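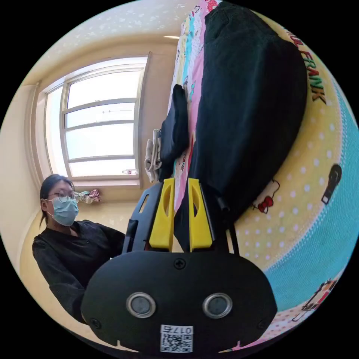 Two weeks with the Rukico hand gripper

I fold laundry badly. My mother gave up on me at 14, and the shirts have been coming out as trapezoids ever since. So when Rukico offered a loan of their hand-held gripper, the one you use to show a robot how a chore is done, I signed up for the laundry pack without a second thought. Somewhere there may soon be a robot that folds like me. Sorry in advance.

The kit came in a gray box with the gripper, a charger, a wrist strap I never found a use for, and a booklet translated by someone in a hurry. "Hold the tool as a friend." Fine.

What you get is a black body with two round lenses side by side and a pair of yellow fingers up front, each with an oval hole through it. You squeeze, they close. You pick up a sleeve, carry it over, let go, and the thing records how you moved. Then you do it again, 60 times per set if you follow the booklet. I followed it for one set.

The fingers are the good part. They hold thick black cloth well, and getting hold of a hem on a soft bed was easier than I expected. T-shirts were fine too. Anything silky slid away like it had somewhere better to be, and socks I'd call a draw.

Now the complaints. My wrist was sore after 2 sets. The battery gave me a little under an hour, and the charging light is the same green for "charging" and "done". The app, which Rukico buys in from a company called Cotow, logged me out 3 times in one evening and once greeted me as Preben Oddsson. I hope he's well and that his towels are in order.

Support was better. Carmela Sorrentino answered my email before lunch and sent a new login, plus a tip: fold on the bed instead of the table, with the cloth spread out flat and your elbows low. My folding got slower and a lot tidier.

Would I buy one? At home, no. For the money I could pay someone to fold my shirts until September. For a small lab or a class that needs a pile of folding examples, I'd take it over the Jestlow model I tried last year, which pinched like a crab and weighed more than the laundry.

The loaner goes back in the morning. I still have a basket of sheets to do, and the fitted one can wait.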